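4. Setting Up a Student Aid Fund

Use this section to open a new fund in Omov Campus and record the first donor gift. You need the Fund Manager role. If the Funds tab does not appear in your left menu, ask your site administrator to add it to your account.

4.1 Create the fund

1. Go to Funds > New Fund.
2. Enter the fund name exactly as it should appear on award letters. The limit is 200 characters.
3. Choose a fund type. Select Restricted if the donor has named a group of students, or General if not.
4. Pick a faculty, or leave the field at All Faculties.
5. Click Save. The status changes to Draft.

Note: A fund in Draft can't receive applications. It can receive gifts.

4.2 Record a gift

1. Open the fund and click Add Gift.
2. Search for the donor. If there is no match, click New Donor and fill in the contact name and mailing address.
3. Enter the amount and the date the money reached the university account. Do not use the date of the presentation ceremony.
4. Attach the signed gift letter as a PDF.
5. Click Submit for Review.

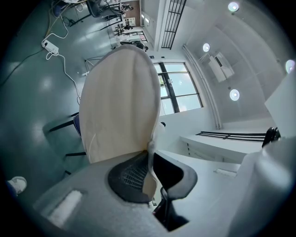 The finance office sees the gift in its queue under Pending. Once it is approved, the balance on the fund page updates overnight.

Caution: An approved gift can't be edited. To correct an amount, finance must reverse the entry and you must record it again.

4.3 Set the award rules

1. On the Rules tab, enter the household income ceiling.
2. Enter the award per student. The default is 400.
3. Set the closing date for applications.
4. Under Reviewers, add at least two staff members. A reviewer can't be the same person who recorded the gift.
5. Click Publish.

Students who meet the rules will see the fund on their Aid page the next time they sign in.

Note: If Publish is grayed out, check that the gift letter is attached and that both reviewers have accepted. Error 23 means the closing date has passed. Error 27 means the fund has no approved balance.

To close a fund at the end of the year, see Section 7.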